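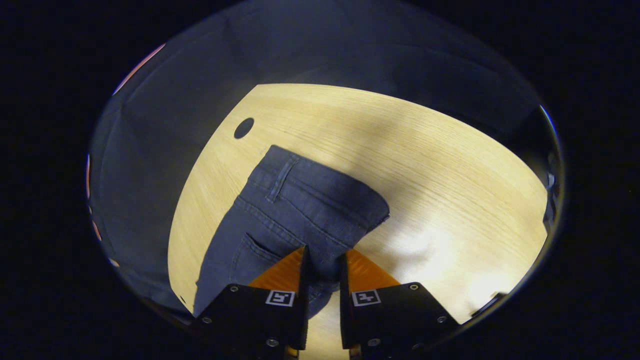

Lerkau has started building a fog fence above the reservoir, and I read the whole plan last night. It calls for 34 mesh panels on the ridge, each five meters tall, to catch water out of the clouds and send it down to Zultville by pipe. I had the map spread over a pale wooden tabletop with a small dark hole near one side, and the ridge is a lot longer than I had thought. The top panels stand at 910 meters. Kipchumba Obura, the engineer, expects the first water in January. I'd like to know who cleans the mesh, and the plan doesn't say. I've written to ask and will post the reply.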